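Talk notes – Thursday, main room, 30 minutes plus questions

Title slide: Sleeping Better in a Small Apartment

Open with the bed at Posto. Best night I'd had in years, on a plain mattress in a room the size of a closet! Ask who has slept better away from home than in their own bed. Wait for the hands, let them laugh. 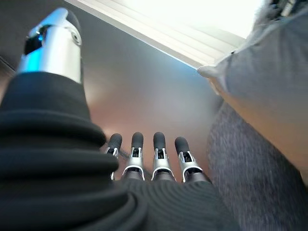
Fabric first, because it's the cheapest thing to change and I love talking about it. Explain weave versus knit, slowly. A weave holds its shape, a knit gives and bunches. Point to the black ribbed cover on the slide, how the thick ridges curve and pile up in soft rolls at the left. Same behavior you get from a jersey sheet on a mattress that's too small for it. Pass the Guditz swatches around now (start from the back row this time).

Light next. The Bassey survey had 1,687 replies, and the answer that came up most was the hallway light under the door. A rolled towel fixes it. Pause here – people write this one down.

Then pillows, my favorite part. Side sleepers need height, stomach sleepers need almost none. Fold test: fold it in half, let go, see if it springs back. Demo with the old one from my bag, then the new one.
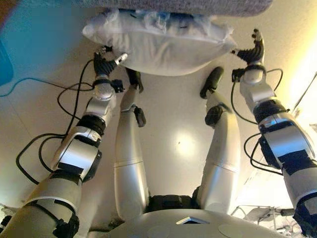
Wide, plump, off-white: a pillow with plenty of loft.

Money slide. You can redo a whole bed for under 200 dollars if you skip the frame. Sultico sheets come up in questions every time, so say early that I've only washed mine 3 times and can't speak to how they last.

Water. Then questions. Get the swatches back before people leave!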